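Drullach Two-Finger Gripper
Set-Up Guide, Section 4: Comparing Finger Sets with the Ring Test 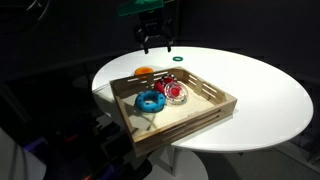 4.1 What you need

- Gripper mounted and wired as described in Section 3
- Finger set A (slim) and finger set B (wide)
- A round table or other smooth, raised surface
- One low open tray
- A mix of rings: at least one thin flat ring, one thick soft ring and one hard clear ring
- Log sheet from the back of this guide

The ring test compares two finger sets on the same arm with the same controller settings. Rings are useful for this because the fingers can take them across the outside or by the wall, and a flat ring on a smooth surface is hard to pick up at all. Allow half a day for the first comparison. Later ones go faster once the positions are saved.

4.2 Preparing the table

1. Wipe the tabletop and let it dry. Dust changes how thin rings slide.
2. Put the tray on the side of the table away from the arm. It may hang over the edge a little as long as it does not rock when you press on a corner.
3. Place the thick rings in the tray. They may touch each other. Leave part of the tray floor clear so the fingers have room to come down.
4. Lay one thin ring flat on the open tabletop, well away from the tray.
5. If you want a harder pick, set another ring close behind the tray wall.
6. Turn off automatic exposure on the camera. A glossy table under a bright lamp will otherwise shift the picture each time the arm passes over it.

Note: Mark the tray position with tape at two corners. If the tray moves between finger sets, the results cannot be compared.

4.3 Setting the open position

1. Fit finger set A. Tighten both screws by hand, then a quarter turn with the key supplied.
2. Jog the arm until the fingers are above the table and clear of all objects.
3. Open the gripper fully and select Save Open on the controller.
4. Check the fingertips from the side. If one tip sits lower than the other, make sure the table is level first, then loosen that finger and reseat it.
5. If the tips still do not match, write down the difference on the log sheet. Small differences are acceptable for thick rings but will affect thin ones.

CAUTION: Keep hands off the table while the arm is enabled. The fingers close at full speed when a saved position is recalled.

4.4 Running the picks

1. Set the force limit to 4 for the first run. Do not change it during the run.
2. Start with the thin ring on the tabletop. Lower the arm in small steps until the tips just clear the surface.
3. Close, lift to the saved height and hold for the count shown on the controller.
4. Record Held, Slipped or Missed. A ring that hangs from one finger counts as Slipped.
5. Put the ring back in the same place and repeat until you have 24 attempts.
6. Repeat for each ring in the tray. Where rings lean on one another, also record whether a neighboring ring was moved.
7. Fit finger set B and start again from 4.3.

Note: Clear rings often give false edges in the depth view. Use the color view to aim, or enter the position by hand. Do not cover the ring with tape or paint for the test.

CAUTION: Stop the arm before reaching into the tray, even to straighten a ring.

4.5 Reading the results

Compare the two finger sets one ring at a time. A total score hides the differences you are looking for. Slim fingers usually do better in a crowded tray, and wide ones hold soft rings with less twisting. If both sets miss the thin ring, lower the approach height before you raise the force - extra force will only push the ring away.

Finger pads wear with use. Inspect them every 1,000 cycles and replace them at 4,000, or sooner if the surface looks shiny. Test results from worn pads should be kept apart from the others.

Changes to this section: steps 4.3.4 and 4.3.5 added August 29, 2018 (S. Chareonsuk). For mounting on a Grommont arm, see Section 6.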